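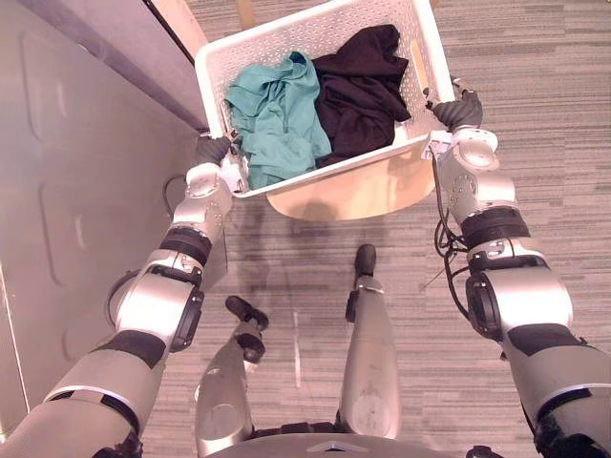

Two things in the basket, and it still counts as a load.

In Defense of the Half-Empty Basket
By Edit Somogyi
June 22, 2022

Writing this fast, the dryer buzzes in 14 minutes and I want it done before then.

My claim is simple. Do small laundry. Stop waiting for the basket to fill up. A teal thing and a black thing at the bottom of a white plastic basket is a perfectly good reason to get up and deal with a teal thing and a black thing.

I know what people say back. Water. Electricity. My mother ran full loads only, stuffed to the door, and she had a word for people who didn't, which I will not print. And fine, she had a point about the water. I'm not telling you to run the machine for one sock. I'm talking about the basket, the carrying and sorting and folding part. The part that actualy ruins an evening.

Because here is how it goes in most homes I've lived in. The basket sits in the bedroom. It fills. It gets heavy. You can't see what's at the bottom anymore, so the bottom stops existing. Then one night in May you need the green shirt and you dig, and there it is, with creases you could rule paper with. So you wear something else and the green shirt goes back under.

A full basket is a chore. A basket with two things in it is an errand. I will do an errand between other errands. I will put off a chore until the company is coming up the stairs.

Now, the basket itself. People spend real money on this. There's a shop near me, Vellmont, that sells a woven one with a lid and a cotton liner that ties at the corners. Pretty. I owned it for a year. The lid was the problem. A lid means you never have to look. I gave it to my niece, who keeps blankets in it, and good for her.

What I like is the cheap rectangular plastic kind. White, little holes all over the sides, handle cut right into the wall at the end. Air gets through. It weighs nothing. You can tip it toward you and see everything in there at once, no digging. When it gets gross you rinse it in the tub. It's not a nice object, and I've stopped wanting it to be. The nice ones get placed in corners and left there. The plastic one you carry around.

And it should be carried around, that's my other point. Why does the basket live in one spot? Clothes don't come off in one spot. They come off by the couch, on the bathroom floor, over the back of a chair. Mine does a lap of the apartment every night before bed. Past the low round table, down the hall, bathroom, done. Whatever it picks up it picks up. Some nights that's an armful, some nights a shirt and a pair of leggings.

My neighbor Szekeres thinks this is insane. He has a system, three hampers, whites and darks and "other", and "other" is taller than his kid. He says sorting ahead saves time. Sorting what? You look down, you see one dark thing and one green thing, you are sorted. Anyone can sort two things. It's at thirty that you need a system.

Same with floors, by the way. If you have carpet you know. Striped carpet especialy, the gray streaky sort every rental seems to come with, it'll hide a black sock for a week. Pick up nightly and the floor never gets a chance to swallow anything.

I'll give the other side this much. Families. If there are five of you, a small load is a fantasy and you can stop reading. And if your machine is in the basement four flights down, as mine was on Grakatholm Street, you are going to save it up, anybody would. I did 12 trips up and down there one rainy Saturday's worth of bedding and I still feel it in my knees. OK, not 12 loads. 12 trips. I kept forgetting the quarters.

But if it's you, or you and one other person, and the machine is down the hall? Let the basket be mostly empty. Fold two things standing up. Put them in the drawer. Sit down again.

There's the buzzer. Pillowcases, and one towel.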